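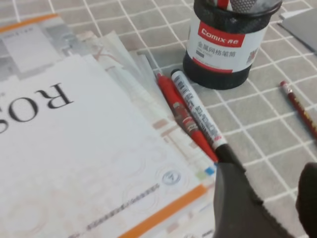

January 16, 2021
Milagros Palma

Working rules for desk-clearing tasks, unit 7

Read these before your bench session. They cover manipulation on a tabletop with ordinary stationery: pens, markers, pencils, paper, books, folders. The rules for the heavy cell at Tritley are in a separate handout and do not apply to this one.

Before power-on

Walk the full reach of the arm with your eyes. Anything within reach that is not part of the task goes on the shelf. Check that the emergency stop is in your hand or within one step of you, press it once, and confirm that the controller reports it. Then release it and start. A stop button that was tested last week counts as untested.

Tie back long hair. Take off lanyards and loose bracelets. One person operates and one person watches, and the two do not swap during a run.

Check the slack in every cable at both ends of the arm's travel. A cable that hangs free at the home position may drag across the table at full extension.

Speed and force

For the first pass of any new program, use the reduced speed setting in the Zeron controller. Full speed is allowed after 2 clean passes in a row. If you change a waypoint, the count starts again.

Set the gripping force for the weakest object in the task. A pencil will put up with more than a folded sheet of paper. If the task mixes the two, write a separate force value for each grasp and put both values in the log.

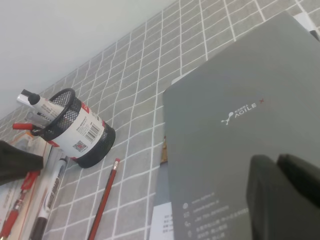

The same goes for approach height. Thin, flat items need the fingertips close to the table, and that is where most contact faults happen. Come down in steps and keep the contact threshold on. Do not raise the threshold to get rid of a nuisance stop. Find out what the finger touched.

Objects that roll should be approached across their length, with both fingers straddling the barrel. Leave a finger's width of clearance on each side where you can. If you can't, move the neighboring object first and record that as a separate step.
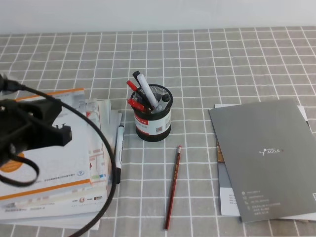

May I reach in to straighten an object between two runs?

Only when the arm is stopped, the program is paused, and your partner has said so out loud. A pause on the screen is not enough, as the Viton interface can resume from the keyboard.

Stacks

Work from the top down and take one item at a time. Never pull a sheet from the middle of a pile. Books are heavy for a two-finger grip and should be lifted at the spine or slid to the table edge first.
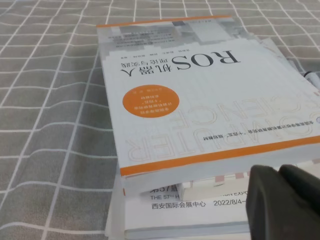 Calibration is done against the printed board, at the start of each session and after any bump. Do not use the table covering as a ruler. The white lines on the gray cloth look regular enough, but where the fabric folds they go slightly wavy, and an error there carries into every grasp. Smooth the cloth and clip it before you calibrate. Check the direction of printed items as well. A cover that reads upside down in the wrist view can be perfectly well placed for the person at the table, so state in your log which view you are using.

Logs

Write down every stop, including the ones you caused by mistake. Give the object, the step number and the speed setting. The Cáceres group lost most of its October results over missing speed entries. Logs may run up to 1,000 lines; start a new file after that. Hand them in at room 234 before you leave.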